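Skullcombe Breakfast School
About us

Who we are

Small school, one subject. We teach people to run a breakfast buffet - setting it up, keeping it filled, clearing it down. Hotel staff mostly, plus church kitchens, camp cooks, a few folks opening their own inn. Skullcombe took us in after the old Starberg Hotel stopped serving food and let the dining room go. We got the counters, the plumbing and a very long list of repairs.

Hanna Vakulenko and Marius Chiriac started it. Hanna ran mornings at the Starberg for years, Marius cooked. First class was six people and one borrowed toaster. Now we have had 273 students through the full course and a lot more for the short one. Still the same two people answering the phone, so please be patient, and leave a number we can read back.

What we teach on

The practice room is laid out like a real breakfast room in a mid-size hotel. Long pale counter, white pots with glass lids, induction built into the top. Toaster next to them, plates next to that. Everything is where a tired guest would look for it at seven in the morning.

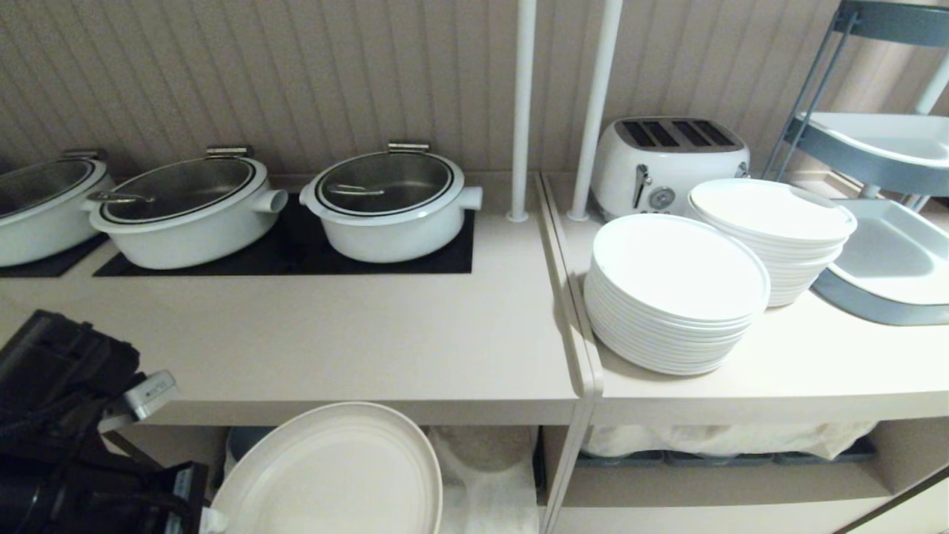
Most people come to us thinking the food is the hard part. It's the plates. Where they live, how high you stack them, who fills up when the line is out the door. We spend the whole first morning on plates and nobody gets to touch an egg. Second morning is hot food: filling the pots, lids, holding times, when to swap and when to top up. After lunch we do toast and bread, which sounds like nothing and is where the crumbs come from.

Short course is one day. Full course is 20 days, spread out so you can keep your job. We cap the groups small. There is a waiting list for June, theres always a waiting list for June.

The shelves underneath

Ask any of our old students and they will bring up the shelves. Spare dishes go down below the counter, on a cloth, in stacks you can lift with two hands. Like with like. If you have to move one stack to reach another, start over. Cloths get changed at the end of each class, and students do it, not us.

We are strict here - a guest doesn't see the shelf but a guest does see you on your knees digging for a bowl while the oatmeal runs out.
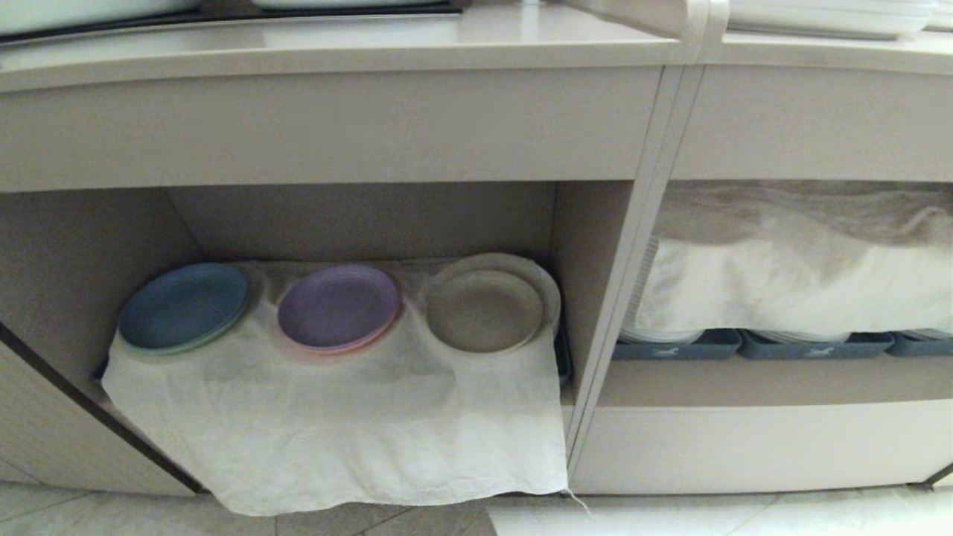 Akinyi Mfaume wrote to us after the full course: I went home and emptied every cupboard in our kitchen at work, and my boss thought I was quitting. We do fill-ups in half the time now. Also please tell Marius I still hear him saying "two hands" when I pick up a stack.

Told him. He was pleased, he said it again.

Keegan Tuhiwai did the one-day and was less happy about the early start, fair enough. We moved it back half an hour. Coffee is out before you arrive now.

Dishes and linens

Plain and pale for the most part, easy to replace. We don't teach on fancy china because most of you won't be working with it, and a plate that gets dropped in week one should not ruin anybody's day. Linens are white and get boiled to death. Handling practice is slow at first: pick up, turn, set down, no clatter. Rims only, fingers off the eating side. Then again with somebody talking to you.

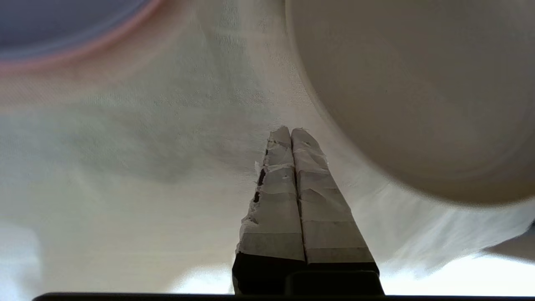 Dishes on white cloth, practice room.

Fatima Iyamu teaches this part and also the linen hour. Folding, soaking, what to do about egg yolk. (Cold water. Not hot. Every single class.) She also keeps the breakage book, which goes back to our first week and stands at 92 entries, at least nine of them Hanna's. You sign your own name. No fines, no lectures, just sweep up and write it down.

The Clisero room

Across the hall, smaller, used for the written part and for lunch. Tables, a whiteboard, a kettle. Named after the family who had the building before the Starberg people did. Heating is good in there, less good in the corrider so bring a sweater.

Clearing down

Last hour of every day. Plates back, counter wiped end to end, pots checked, lids down. We do it as a group and then one student walks the room alone and says what was missed. Something is always missed. Usually it's small. It goes on the board and the next day starts with it.

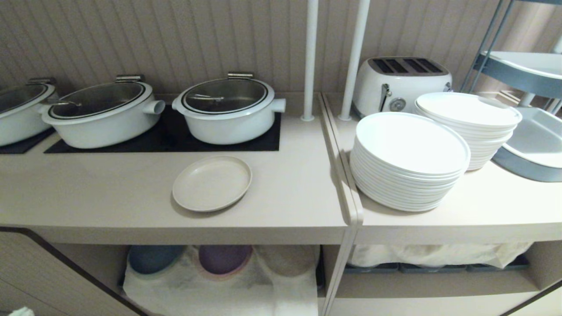
Prices and booking

One-day course is on the booking page, price includes lunch and an apron you keep. Full course can be paid in parts, ask Hanna. Employers sending three or more people, call first and we will work something out.

We also go out to kitchens, if you have a counter and a sink and can spare your staff for a morning. Last spring we did the dining hall at Testa, two groups, went fine, parking was terrible.

Office is open mornings. Afternoons we are teaching and the phone just rings, so e-mail is better.

Page updated January 21, 2018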